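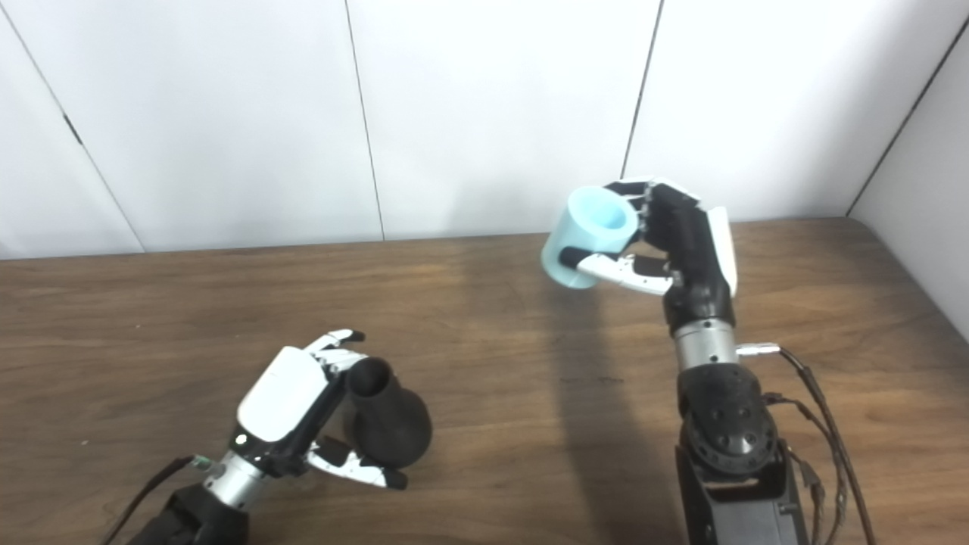

black vase, brown table, white wall

Search posts Search

ok so I finally signed up for the ceramics night class at Lindholm and I have THOUGHTS (1/5)

first, Daiane Moura teaches it and she talks with her hands so much that she got slip on the ceiling. I love her already (2/5)

we spent the whole evening on pinch pots. mine leans! she says leave it leaning and make 43 more before I start judging any of them (3/5)

the fee is 126 for the term, clay included, glaze firing extra (ask about the extra, I didn't, oops) (4/5)

next up is coil building, and Emmett Villanueva is lending me his ribs and wire cutter till mine show up. there are still spots in the January group if anybody wants to come get muddy with me (5/5)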